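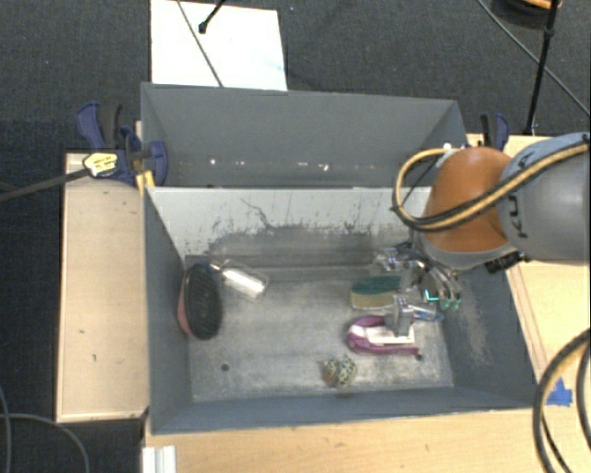 Re: [stitthorpe-list] Bus shelter timetable

> Can anyone tell me when the 67 is meant to run now? The case in the
> shelter by the chapel still has the old sheet in it, and I stood there
> from quarter past nine until I lost the feeling in one foot. Has it been
> moved, or axed, or what?

Moved. It goes at five to nine these days, then nothing until 20 past eleven, and it no longer calls at Partington unless you ring the day before and ask nicely. The change came in with the August timetable, which was posted in the shelter at Giltier, where the 67 has never stopped in its life.

I wrote to the council about the case. They said it belongs to the bus company. The bus company said the case is theirs but the lock is the council's, and sent me a reference number, 1,109, which I pass on in case anybody can get more use out of it than I have. I also asked for one of those electric signs like they have in Wukness. The reply quoted more than 2,000 pounds and mentioned "footfall", so I suppose we should all start walking past the chapel more often.

In the meantime I have taped a handwritten sheet to the outside of the glass, in a freezer bag, at a height most people can read. If you take the bus home, note that the last one leaves Wukness at ten to six from the stand by the baker's — the one by the library is for the other direction, whatever the arrow says.

Does anyone have a key that might fit a small square lock? Asking for the parish.

Hope the foot has come round.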